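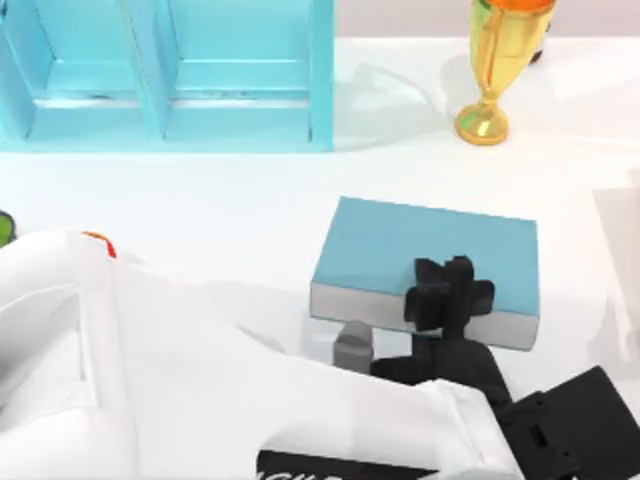 ## 3. Setting Up the Cell and Keeping It Healthy

Most papers like ours give the simulated cell a paragraph and move on to the policy. I'm going to spend a whole section on it, because I spent most of April inside this one cell and the results in Section 4 depend on how it was put together. We call it Stostach. It's one white arm with a black two-finger gripper, one white table, and a changing set of things to pick up or push around. It runs on our machine in Cabanatuan, and Kenneth Lumbao and I are the only people who touch its config files (we tried letting everybody edit them, and that went badly!).

### 3.1 Base, table and home pose

The arm is bolted, in the simulator's sense of the word, to a fixed frame at the edge of the table. Every other position in the cell is measured from that frame. In our first version the table had its own origin and so did the shelf, and each time one of us nudged the table the shelf stayed where it was and hung a little above the surface. You don't see that from a normal viewing angle. You only find it when an object slides into the gap and the contact solver throws it across the room.

So now there's one origin, at the arm base, and the table hangs off that. The home pose is stored as joint angles and never as a hand position. I know plenty of groups do it the other way around, and for a single arm either will work, but our arm can reach the same hand position with the elbow in more than one place and I got tired of guessing which one I'd get on reset.

Each episode gets up to 500 control steps. If the arm hasn't finished by then we stop, log it as a miss, and go back to home.

### 3.2 Objects and how they're placed

Objects come from a small library we call Fastby. Every entry has a visual mesh, a collision mesh, a mass and a friction value, and those last two were the real time sink. A flat box shaped like a book is easy. It has flat sides, it rests where you put it, and its collision shape can be a plain box too. The trophy was the opposite. It has handles, a narrow stem and an open bowl, and our first collision mesh was a single convex hull, so the fingers would close on thin air between the handle and the cup and report a firm grasp.

Kenneth split it into separate convex pieces by hand: bowl, stem, base and a few short segments for each handle. It took him a full Wednesday and he'd like that recorded somewhere, so here it is.
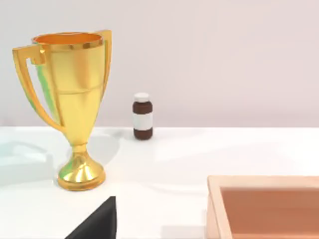
Shiny things brought a second kind of trouble. Our renderer picks up reflections from whatever is nearby, and a glossy gold surface takes on tints from things that aren't even in view. For a while I wanted to turn reflections off and be done with it. We kept them in the end, since a policy that panics at a green streak on a gold cup isn't one I'd want to defend, but we did lower the number of bounces so a frame would render in sensible time.

Placement is random inside a region for each object, with a check for overlaps before the episode starts. The check uses the collision meshes, so it's only as good as they are. Trays and other open containers get one more rule: the inside counts as free space. Before I added that, the checker treated a tray as a solid block and threw out every layout with something in it, and we ran that way for longer than I'd like to admit.

Furniture pieces are fixed in place for the whole episode. I tried giving them mass and letting them move. The arm leaned on a shelf once, the shelf crept, and every grasp target after that was off.

### 3.3 Gripper contact

The fingers are where the cell needs looking after most. Their collision shapes are a bit simpler than what gets drawn on screen, and the two have to be kept in step whenever either one changes. If the collision tip sticks out past the drawn tip, the arm stops short of things for no visible reason. If it's too small, the finger sinks into the surface and then pops back out.

Our test for this is slow and dull and I recommend it to everyone. We bring one fingertip toward a flat upright surface in very small moves, log the contact force at each one, and compare the step where force first shows up with the step where the drawn tip meets the drawn surface. The two should agree. We repeat it 128 times with slightly different approach angles, because a tip can look fine head-on and still be wrong from the side.
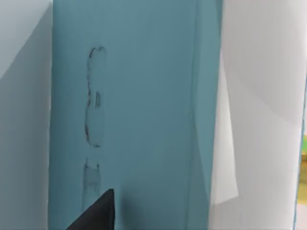
*Figure 3. Gripper fingertip close to the upright teal panel in Stostach, with dark outlined markings on the panel surface.*

Surface detail deserves a word too. In our setup, marks and smudges are part of the texture and have no depth, so the contact model knows nothing about them. A finger crossing a dark outline feels the same flat plane it felt before. I mention it because one of our early pushing policies slowed down whenever a dark line came close to the fingertip, and I lost two evenings looking for a bump in the mesh. There wasn't one. The policy had simply learned to treat dark lines as edges.

### 3.4 Routine checks

We run a short script called Kellberg before every batch. It resets the cell, drives the arm home, opens and closes the gripper, drops each object from a small height and waits for it to settle. Anything still moving at the end of the wait gets its name printed in the log, and the batch won't start until one of us has looked at it.

Nearly every warning we've had traces back to one of these:

- a mesh exported in the wrong units
- a friction value left at the library default
- two objects sharing a name, so that edits land on the wrong one
- a collision shape that wasn't rebuilt after the drawn shape changed

The last one is by far the most common - and it's usually me. I'll tidy up a visual mesh late in the day, like how it looks, and forget the other half. Kellberg now compares the file times of both meshes and complains if they're out of order. It's a crude check and it gives false alarms whenever we copy the folder to a new disk, but I've left it in.

When we do repair something, the fix goes into the Fastby entry and never into the episode file. Episodes recorded before a repair are kept under the old library version and aren't mixed with newer ones during training. The results in Section 4 all use the version that came after Kenneth's trophy split.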